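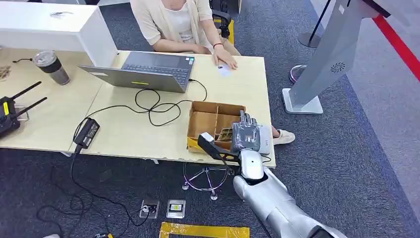 Halfdan Steinarsdóttir
Stock and enquiries, Quintanilla Paper & Ephemera

2024-04-14

Desk day. I was told on Friday's call that sorting the Hunon consignment would take a morning, and I didn't believe it then either.

The theory, which came from Burotell along with the invoice for their storage scheme, is that everything small belongs in a divided box. Corrugated cardboard, partitions, one thing to a compartment, and you never lose anything again. I have worked with paper for long enough to have seen four or five of these schemes come in with a leaflet and go out with the recycling. The box is fine. I've nothing against the box. What I doubt is that a person who drops a ticket in a tea mug will stop doing so once she has been given compartments.

Ah-rin is all for it. She drew up a plan over breakfast: tickets at the back, cards next, anything in a packet at the front, and a number for each compartment which then goes into the spreadsheet. I asked what happens when something is too long for its compartment. She said we'd fold it. I said we would not be folding anything. That used up a good twenty minutes and most of the goodwill.

The list runs to 281 items, according to the seller at Ostarness, who also says that one of them is a handbill from 1798. I will believe in the handbill when I have it flat under the lamp. Sellers are very fond of a date with a seven in it. The rest is modern and mostly pop concerts, photocards, wristbands and so on, and I will admit I was snooty about that part when it arrived in November. Ah-rin says the modern stuff will pay for the old stuff. She may be right, she does the accounts. I notice she has not put it in writing.

A word on the desk itself, for when I read this back and wonder why my temper was short. It is a good pale desk and there is plenty of it, but the laptop's cable wanders over the top in loops before it goes down to the floor, and every time I want to lay something out there is the cable, or the adapter. I've suggested a clip. I've suggested the other socket. The divided box was apparently going to solve clutter, and it sits in front of the laptop being one more thing on the desk.

My tumbler has been banished to the far left, well away from the paper. That rule I support, having made it.

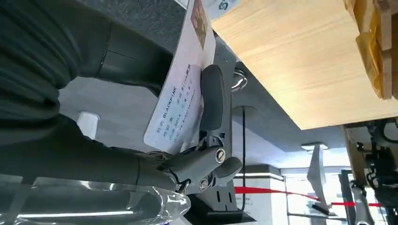

Do you need to keep an old concert ticket out of the light?
Keep it in the dark whenever it isn't being looked at, as a good deal of modern ticket print fades and there's no getting it back.

I wrote that out for the enquiries sheet after lunch, as it comes up every week and I'm tired of typing it fresh.

The BLACKPINK ticket is the one Ah-rin keeps going back to. It has 2016 printed on it, and Chinese characters, and a line for YG Entertainment, and a little brown photo up near one end. She is pleased with it. I asked whether it was a ticket anyone had gone anywhere with, or something that came tucked into a packet to look like one. She didn't know. I don't know either, and I've put "ticket, or ticket-style insert" in the spreadsheet, which she says reads as grudging. It is meant to. I've had to refund people before over a confident adjective.

She thinks it could fetch up to £35. I've written 2 question marks beside that.

Compartment numbers still not settled. The handbill is tomorrow's argument. Must ring Ostarness before ten and ask where exactly they got their date from, and buy a cable clip on the way in, out of my own pocket if it comes to that.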